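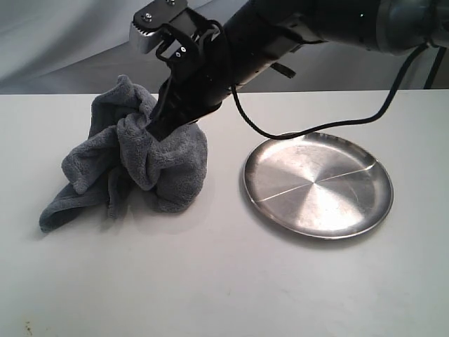
Session 6 — Karst rivers and cave fauna

Notes for the field guide course, second block. Read before the June trip. Bring a printed copy, signal at Enutgate is bad and the tablets die fast.

Last time: forest layers, who eats figs. Now: water. Short version, limestone leaks. Everything else in this session comes from that.

1. How the rock works

Rain picks up carbon dioxide from air and soil, turns slightly acid. Dissolves limestone along cracks. Cracks become pipes, pipes become caves. Streams sink on one side of a ridge and come out on the other. Guests will ask "where does the river go" at every sinkhole, so have the answer ready.

Terms you need:
Sinkhole (doline) — closed hollow, drains down
Swallet — where a stream goes under
Resurgence — where it comes back up
Polje — big flat-floored valley, may flood in wet season
Tower karst — steep isolated hills, flat land between

Don't say "bottomless". Every group has someone who read that on a sign somewhere.

2. Zones in a cave

Entrance zone: daylight, ferns and mosses, temperature still follows outside. Swiftlets and swallows if there's a ledge. Snakes too, check before you put a hand down.

Twilight zone: dim, no flowering plants, algae on the rock facing the light. Crickets, huntsman spiders, some frogs in the wet months.

Dark zone: no light, humidity near saturated, temperature close to the yearly average outside. Bats roost here in many caves but not all of them. This is where the real cave specialists are.

3. Who lives there

Trogloxenes — visitors. Bats are the standard case. Sleep in, feed out.
Troglophiles — can do the whole life cycle in a cave, or outside it. Many crickets and spiders.
Troglobites — cave only. Often pale, small eyes or none, long legs and antennae. Millipedes, beetles, springtails.
Stygobites — same idea but in water. Blind cavefish, some shrimps.

Pale and blind does not mean sick. Tâm Cao gets this one from school groups every time, she tells them to think about what an eye costs to grow if you never use it. Works well.

Food comes from outside. Guano, leaf litter washed in by floods, dead things. Cut off the bats and the guano stops, then the insects on the guano go, then whatever ate the insects. Draw this as a chain on the whiteboard, it will be on the written test.

4. Above ground, same rock

Thin dry soil on the towers, so plants that manage with little: cycads, begonias in the shady cracks, orchids, figs with roots down the cliff. Many limestone plants and land snails live on one hill or a small group of hills and no where else. Quarry the hill and you lose them.

Limestone langurs: leaf eaters, sleep on ledges and in cave mouths. Look for brown staining on the cliff under a sleep site. Best times are first light and just before dark. Keep voices down, no calling to them. No drones.

5. Conduct on the Trình loop

Max 6 guests per guide. Loop takes 4 hours with stops, longer if it rained the night before.
Start 5:30 am at the Balex landing. Not 6.
Helmets with chin straps done up, two lights each, guide carries a third.
No touching formations, skin oil stops the growth and marks them.
Lights low and off the ceiling when bats are in. No flash.
If there are pups, turn round. Tell the guests why.
Clean boots between caves — mud moves fungi and small animals from one system to another.
Water rising or going brown = out, right away. No discussion with guests.

Upper passage is closed for the whole wet season. Florêncio Frade has the key and will not lend it, please stop asking.

6. Field exercise

Pairs. 18 stations marked along the loop with orange tape. At each one write down:
zone
light (bright / dim / none)
wet or dry underfoot
anything alive, to group level is fine (cricket, snail, bat)
one sign of past water level, if there is one

Don't guess species. "Small brown spider" is a good record, a wrong Latin name is a bad one. Lâm Hầu collects sheets at the landing. Use pencil, ink runs.

Write-up: 2 pages, hand in to Huệ Huỳnh at the Lurneo office. Include a sketch map showing wher the stream sinks and where you think it comes out. Arrows for flow direction. North arrow as well, half of last year's maps didn't have one.

7. Questions to think about

Why are so many cave animals found in only one system?
A new road brings more visitors to an entrance used by roosting bats. What changes first, and what changes later?
How would you explain a dry streambed to a guest who was promised a river?

Next session: night walks and frogs by ear, with Tuấn Lại. He's bringing recordings. Learn the calls on the handout before, he does not repeat them.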